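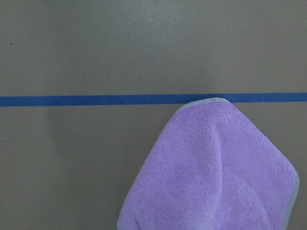
Wanted: people who doubt the four-day week

The Vorville Work Hours Study is looking for 67 adults to keep a diary of their working time for 8 weeks. We would like a good share of them to be doubters.

You have probably read that shorter weeks leave everyone happier and just as productive. Maybe so. Most of the trials we have looked at signed up companies that already liked the idea, then asked the staff whether they wanted to keep their extra day off. We could have guessed the answer to that one.

Who can apply
Anyone working 20 hours a week or more for an employer in Vorville or Sirnetham. Shift workers, kitchen staff and drivers are very welcome. Managers may apply, but we have plenty.

What you would do
Write down when you start, when you stop and what you did in between, including the email you answered from the couch. There is one phone interview halfway through and another at the end. No app, no wristband, no wellness coaching.

What you get
$314, paid in two parts. We make no promise that you will learn anything about yourself.

Who pays for it
Harnix, a payroll software company, covers half the cost. Ask us about that. They don't see the diaries, and the contract lets us publish whatever we find.

To apply, write a few lines about your job to Sze-wing Fung, Giannakopoulos Building, Vorville, or stop by on a Wednesday afternoon. Applications close at the end of November.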